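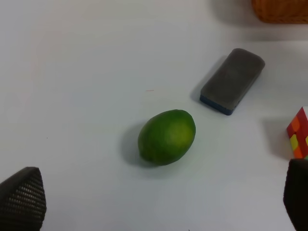 Speaker notes -- county party winter meeting, 13 December 2023
Topic: What we learned knocking doors for the school board and township races
Speaker: Harpreet Campbell

Thank Ville for the introduction. Keep it short, the room has already sat through the bylaws vote.

1. Where we started

In May we had 12 people who would reliably knock doors. The list we were working from was four years old. A lot of the phone numbers were dead and a fair number of the voters had moved.

Our target for the fall was 50 regular canvassers. We got to almost 50, depending on whether you count people who came out twice. Say that plainly. Don't round it up.

2. What we did

We knocked 1,775 doors in the two northern townships. We did not try to cover the whole county. Carter Grewal argued for that in the summer and I was against it. He was right. The first time through we spread people too thin, and half the turf packets came back unfinished.

Explain turf packets for anyone new: one street list, one map, one pen, two hours.

We asked every voter the same opening question: what would you fix first? We wrote down the answer in their words. No script after that until they were done talking.

3. What people said

Roads came first in both townships. School bus times were second in the north end, mostly from parents with kids at two different schools. Property tax came third.

Very few people brought up national politics at the door. Some did on the porch afterward, and at length. Canvassers were told to listen, thank them and go back to the township race.

Pause here. Ask who in the room knocked doors this year. Hands up.

4. The results

We won one of the two township seats and lost the other by 62 votes. Nazar Semeniuk ran a good race and he is here tonight, so let people clap.

On the losing side, we had not gone back to the apartments on the east side of the township. The front doors were locked and we had no contact inside either building. That is fixable. It means finding one resident in each building before summer and asking for help.

School board: both of our endorsed candidates got in. Turnout in those precincts was better than we planned for. I can't tell you how much of that was us.

5. What I'd like from you

-- Take one precinct. Yours, if possible.
-- Send corrections to the voter list as you find them. Don't save them up until fall.
-- If you can't walk, we need drivers and people to enter data. Carter Zacharias has the sign-up sheet by the door.

Primary petitions go out soon. Deadlines are on the back of the agenda. Read the signature rules before you circulate anything. We had pages thrown out last time over missing dates.

6. Questions

Likely ones: money for mailers (ask the chair, not me), yard signs (yes, some left, in Ville's garage), and whether we will endorse in the primary. On endorsement, the answer tonight is that the executive board has not met on it.

Stop by 8:15. Coffee is in the back.

14 shares | 3 comments

Related
County party elects new precinct captains
How to circulate a nominating petition
Township road levy: what is on the ballot
Notes from the May canvasser training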